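Coolant flush before track season, how fussy are you?

Started by flatsix_pete

So I finally signed up for my first full track day at Serkach in April and I am way too excited to sleep! Brakes are done, tires are done, and now I've fallen down the cooling system hole. The car has the Rizk aluminum radiator the previous owner put in, and the coolant in it is a lovely shade of "who knows." The track wants plain water or a non-glycol additive, so everything has to come out anyway.

My plan is drain, fill with distilled, heat cycle, drain again, and repeat until it runs clear. Does anyone go further than that? Pull the thermostat? Open the block drains? I don't mind spending a whole evening on it, I love this stuff.

mudflap9

Open the block drains. You will never get the old stuff out through the radiator petcock alone, half of it just sits in the block laughing at you. On mine it took 2 fills after that and it was clear as a bell.

torquewench

Congrats on the first one, Serkach is such a fun place to learn! That long uphill left is pure joy once you stop lifting for it.

I'm going to disagree with mudflap a little though. Block drains on an old engine can be seized solid, and a rounded plug is a much bigger headache than a bit of leftover glycol. I pull the thermostat and the lower hose and let it run through that way. Took me 9 fills last time, but distilled is cheap and I had the radio on.
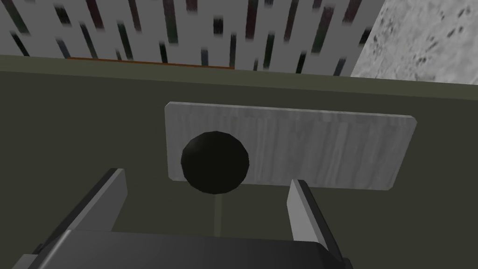
Azra Jurić would tell you to do both. She ran the tech shed at our club for years and her rule was penetrating oil on the plugs the night before, then try them with a six-point socket and quit if they don't budge. I've used that on three engines and only had one refuse.

mudflap9

OK, that's fair, I've only ever done it on engines I'd already had apart. But nine fills! I'd lose my mind.

flatsix_pete

Oil is going on the plugs tonight. What about the additive? I was looking at Falico because the shop near me has it on the shelf.

torquewench

Falico has been fine for me. Check that the organizers take it before you open the bottle, they change the list.

lowgear_lou

Plain water and a new cap here. I wouldn't run plain water for long in an aluminum radiator, but for a weekend I don't see the harm. Drain it if there's any chance of a freeze!

mudflap9

Nope, always some corrosion inhibitor, Lou. Even for a weekend. We've had this fight before and I'm having it again.

flatsix_pete

Update! Both plugs came out, 11 pm, soaked to the elbows and grinning. Additive goes in tomorrow once I hear back from the track. Now, has anyone tried the Flunum hose clamps?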